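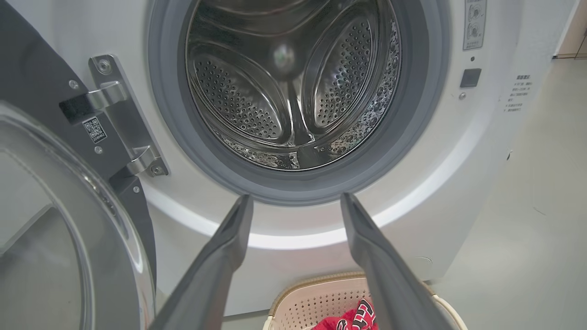
Drolness
Drum-opening detector and approach planner for front-loading washing machines

Status: usable with care. Last edited Jul 4, 2025 by Zoia Holovko.

What it does

Drolness takes a colour picture from a wrist camera and returns an outline of the drum opening, a guess at its centre, and a path for the gripper to follow towards it. It doesn't plan grasps on clothing. It doesn't open doors either, whatever the old project page says.

What we claim, and how far to trust it

The detector was trained on 2000 labelled pictures from the Dostilwood flat and the Setiawan workshop. On the held-out set it finds the opening in nearly every picture. I wouldn't read much into that. The held-out pictures come from the same rooms as the training ones, under the same lamps, and a model that had learned the rooms would score just as well. Hawi Demissie has asked for a test set from somewhere else entirely. Until we have one, please don't quote the score in a talk.

Known problems

Polished drums. Highlights on the back wall pull the centre guess upwards. Turning the exposure down helps on some machines and makes others worse.

Door glass. An open door with a round porthole is sometimes picked as the drum. The filter that throws out the second circle works by size alone, so it fails when the door is nearer the camera than the drum.

Gripper in view. The fingers are masked using joint readings. If the wrist calibration is off, the mask slides and the lower lip of the gasket goes missing from the outline.

Depth. Droplets and bare metal both give holes in the depth map. The planner fills them by fitting a plane to the gasket, which is a guess dressed up as a measurement.

Settings

max_tries: 8
Raising this mostly hides failures. Leave it alone when you are collecting results.

stop_distance_mm: 100
Measured from the fitted gasket plane, so it is only as good as the fit.

min_frames: 12
Frames that must agree before the arm moves. Lower values look quicker in a demo and clip the rim more often.

Running it

Start the camera node, then the detector, then the planner. The planner will start without the detector and sit there saying nothing; this is a bug. Logs go to the folder named in the config file. The Tometti driver needs its own clock setting or the timestamps drift.

Not yet done

Test set from a third site, promised for September
Warning when the mask and the fingers disagree
Any comparison with a plain circle finder, which may well do as good a job

Send failures with the full log attached. A cropped screenshot is no use to us.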